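From: Sumaiya Chowdhury
To: Bivcombe Residents' List
Date: Apr 17, 2024
Subject: Re: Linen and towel service, change of contractor and new collection rules

Dear Mr. Ccori and members of the list,

Thank you for your message, which I have quoted below in full so that residents who joined the list recently can follow the matter. I am replying on behalf of the Building Services Office. Several other residents wrote to us privately with similar questions, and this reply is meant to cover those as well.

> From: Jhosep Ccori
> To: Bivcombe Residents' List
> Subject: Linen and towel service, change of contractor and new collection rules
>
> Good evening,
>
> The notice posted in the lobby says that the linen service will move from Stustel to Ranasinghe in August. It does not say whether the bags we have now will still be accepted, or what happens to items that are out for cleaning on the day of the change. It also does not say whether the monthly charge will stay the same.
>
> My second concern is lost items. Since last fall my household has had two pillowcases and a bath towel go missing. I filled out the form each time and received a reply only once. If the new contractor will be using the same form and the same desk, I would like to know who reads it.
>
> Finally, several of us on the north side would like the option of washing our own linens and being excused from the charge. Has this been considered?
>
> Regards,
> Jhosep Ccori
> North Building

I will take these points in order.

1. Bags

The gray Stustel bags will not be accepted after the change. Ranasinghe uses its own bags, which have a sewn-in tag showing the apartment number. Each of the 194 apartments enrolled in the service will receive two bags at no cost. They will be handed out at the front desk during the last week of Stustel service, and a resident must sign for them. Residents who cannot come to the desk may name another person in writing.

Please return the gray bags at the same time. They belong to Stustel, and the contract allows that company to bill the building for any that are not returned. We would prefer not to pass such a charge on to individual households, but we may have to if the number is large.

2. Items out for cleaning on the day of the change

Stustel will make its final pickup one week before the change and its final delivery two days before. There will be no pickup between those dates. Anything left in the collection room during the gap will be held there untouched until Ranasinghe begins service. Residents who need clean sheets during that week are asked to plan ahead. A small supply of building linens can be borrowed from the desk, with priority given to residents who have a medical need.

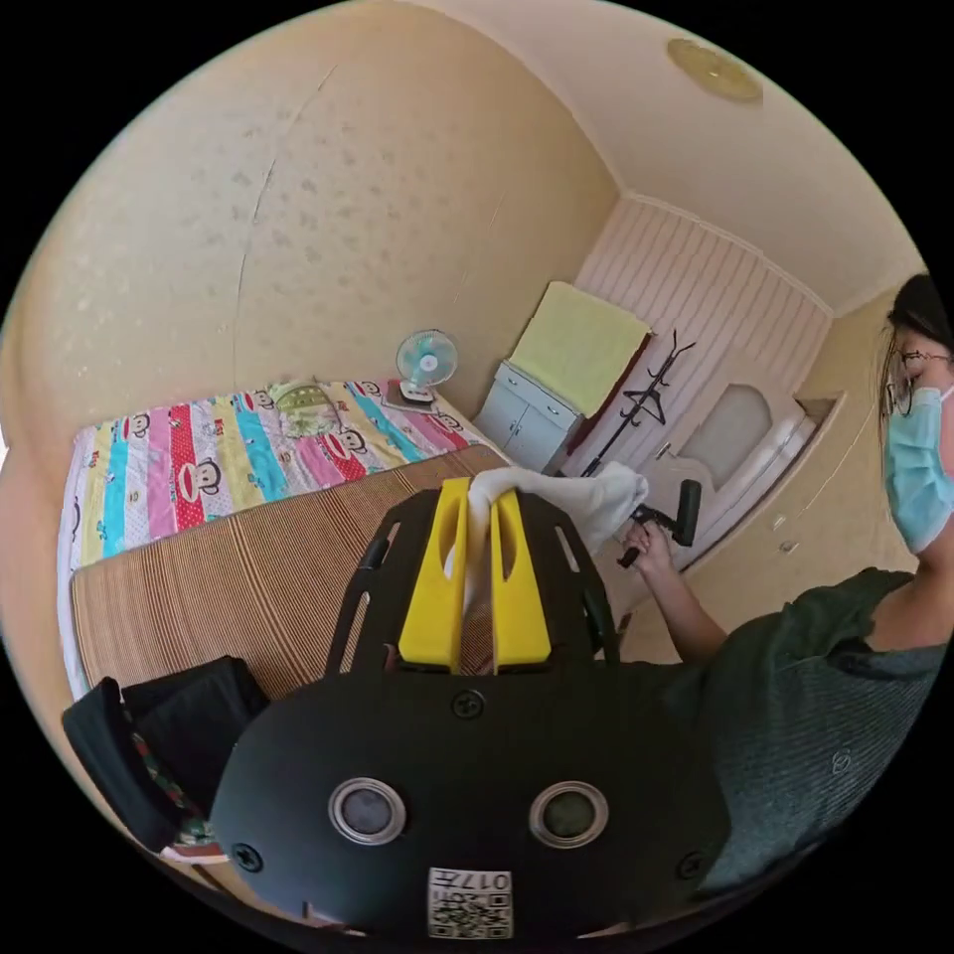
Deliveries under the new contract will be made to the door on the upper floors and to the collection room for the first floor and the garden level. This is a change for the garden level, where deliveries have been left in the hallway up to now. The fire inspector asked that the hallway be kept clear, and the new contract was written with that request in mind.

3. The monthly charge

The charge will stay at its present level through the end of the calendar year. The board will review it after that, and any increase must be announced on this list and in the lobby at least 60 days before it takes effect. The extra charge for comforters, blankets and mattress covers will also stay the same. Table linens, which Stustel did not accept, will be accepted by Ranasinghe as part of the ordinary weekly bag.

4. Missing items

We regret that Mr. Ccori's reports were not all answered. I have looked into the record and found that the forms were received at the desk, logged, and sent on to the contractor. The contractor's replies were to go directly to the resident, and our office had no means of knowing whether a reply had been sent. That arrangement will end with the present contract.

From August, a report of a missing item will be handled as follows. The resident fills out the form at the desk or sends the same details by email to Building Services. Our office forwards the report to Ranasinghe and keeps it open. Ranasinghe has five working days to find the item or confirm that it is lost. If it is lost, the resident receives a credit on the next monthly statement, according to the price list attached to the contract. A copy of that list will be kept at the desk. Residents who want their own linens returned and do not want a substitute should mark each piece with the apartment number in laundry ink or with a sewn label. Iron-on labels come off in commercial dryers and should not be used.

Claims that are still open with Stustel should be sent to me again before the end of the contract, even if they have been reported before. Please include the date of the original form if you have it. Mr. Ccori, I have already reopened yours and there is no need to send them a second time.

5. Opting out

The board discussed this at its last meeting. The present rules tie the service to the lease for furnished apartments, and it cannot be dropped in those cases. Residents of unfurnished apartments may leave the service by giving written notice one full month in advance. They may rejoin later, subject to a waiting period of one billing cycle. Those who opt out may continue to use the laundry room in the Guritz Wing. Residents are reminded that the machines there are not suited to comforters or heavy blankets, and that the dryers must be emptied promptly at the end of a cycle.

Questions about the opt-out rule for a particular lease should be directed to the leasing desk in Room 334 and not to this list, as the answer may depend on personal details in the agreement.

A printed copy of this message will be posted beside the mailboxes in both buildings. Residents who need it in large print may ask at the front desk.

Respectfully,

Sumaiya Chowdhury
Building Services Office
Bivcombe Residences

To leave this list, send a blank message with the word "unsubscribe" in the subject line. Messages sent to the list are kept in the archive and can be read by all current residents.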